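Stitoten gallery: the week the arm stopped listening

Hi again! Back in April I promised to put up a page about the fault that ate our Monday (and then most of the nights after it), so pull up a chair. I'm the one who builds the rooms and the pickup tasks for Stitoten, our little household simulation. Princess Talavera writes the controller, and Maribeth Mangubat runs the overnight batches and gets to wake up to whatever they did.

The room in question is called Plekudcombe. It's my favorite of the house maps – dark plank floor, pale walls, a doorway through to the back – and the job is a plain one. A shovel is down on the floor near the green bin, and the arm has to go over, close on the handle and lift. Our old build had been doing it for months without any fuss, so I'd stopped watching the replays. My mistake!

Then we moved over to Mussa, the new contact solver, and Maribeth queued up 300 runs before she went to bed. She messaged me at 6:30 in the morning with one line: "Your shovel is in the ceiling." I laughed, and then I opened the log and stopped laughing. In 26 of the runs the gripper had closed on the handle and just kept closing, with the force number climbing until the solver gave up and flung the shovel out of the room.

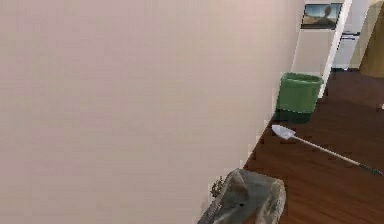
So the first thing I did was blame my own floor. I'd redone the planks that same week, and a bad collision mesh can make long thin objects behave like they're on springs. I swapped the whole floor for a flat slab, ran the set again overnight, and got the same thing. Poor floor. Two evenings of my life, and it had done nothing wrong.

Princess went at it from the other end. The controller has a force limit, and when the fingers press harder than the limit it's supposed to stop and back off. She put a print statement right on that check and found it was being called every single step, exactly like it should be, and passing every single time. The limit is 30 newtons. The reading it was being compared with came over from Mussa in kilonewtons. The arm could have squeezed with 3,000 newtons and the check would have seen a 3 and waved it through!

Why only some of the runs, then? Most of the time the fingers landed square on the handle and the position target was met before the squeeze got silly. When they came in at a slant, one finger touched early, the target was never reached, and the controller kept pushing. On a good approach you'd never know the limit was broken, and I find that part a bit scary.

I know, I know, it's a pretend shovel in a pretend room. But the same controller file gets loaded on the real arm over at Zarkgate, where people stand next to it and hand it things. Maribeth called them before breakfast and asked them to leave it powered off until we'd sorted it out. They were very nice about it (nicer than I am before breakfast). They hadn't loaded the new build yet, so the bad check never got near anybody.

The fix was one line. The stuff we put in around it took longer:

– Every force reading now carries its unit, and the controller refuses to start if it gets one it doesn't expect.

– There's a test that squeezes a solid block on purpose and fails if the arm doesn't let go.

– The slanted approach is its own test in Plekudcombe now, shovel and bin and all.

– I watch the replays again, with coffee.

Princess also wants a second limit that lives outside the controller and doesn't trust anything the controller says. She's working on that now and I'll write it up when it runs. If you've done something similar with a different solver, send me a note – I'd love to see how you handled the cutoff, and I'm especially curious what you do about thin handles.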